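Kesoter Civo Two-Arm Learning Kit: equipment page

Print this page | E-mail this page

The Civo is a tabletop kit with two arms for labs that want to train a policy from demonstrations. It is sold by Kesoter as a research product, and most people who land on this page have already read the paper behind it. I wrote the page on the condition that I could say what I think of the result. It's good hardware, and the method deserves a slower reading than it has been getting.

The method is called Nomton. An operator packs small household items into a container, a policy is trained on the recordings, and the policy is then scored on whether it can do the same with no help. The headline claim is that 500 demonstrations are enough for it to handle items it has never met. 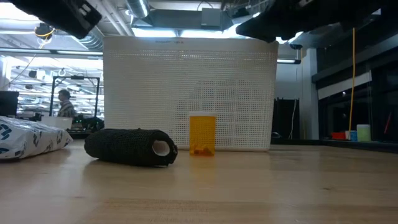 I have two problems with that claim. The first is the word "never." The held-out set in the paper has 11 items, and several of them are close cousins of things in the training set. A new bottle with the same shape as an old bottle is a weak test. Soft goods would be a better one, and the paper has very few of those. When cloth does come up, the authors count a trial as a success if any part of the cloth is inside the walls at the end. You may or may not want a robot that packs that way.

The second is the baseline. Nomton is compared with an older policy trained on 50 demonstrations. Of course it wins. A fair comparison would give both policies the same recordings and the same hours of training, and I can't find that row in any of the tables. I wrote and asked for it in September. What came back was a larger version of the same chart.
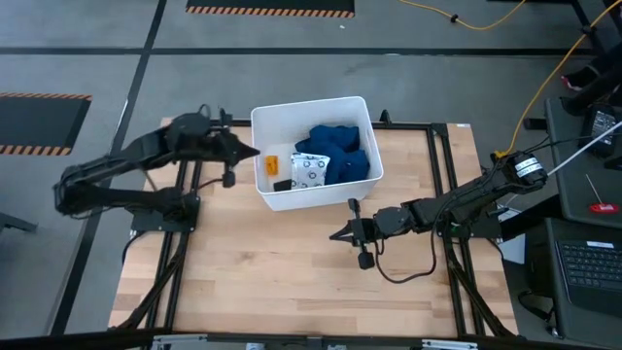 By the Kesoter equipment desk

What you get for the money is easier to judge. The kit has two arms with parallel grippers, a frame to mount them on, the cables, and the recording software. The table is extra. Both grippers open wide enough for a pill bottle. Thin flat packets are hard for them, and if your work is mostly packets, ask us for the narrow fingers before you order.

Setup takes most of a working day. Plan the cable runs before you bolt anything down, and leave slack at the shoulder.

The software ships with the Nomton weights already loaded. Please don't treat these as a finished product. Run them on your own items, in your own light, and write down the failures along with the successes. Labs that skip this step tend to call us later, and the call is always about lighting.

If you want the arms without the method, order part 3318. It is the same hardware with the weights left off, and it costs less. For a group that plans to collect its own data anyway, it's the one I'd buy.

Orders ship from our Hinds warehouse. Returns are accepted if the grippers have not been modified.

We use cookies to remember your cart. By staying on this site you accept this.

Contact | Copyright Kesoter | Back to top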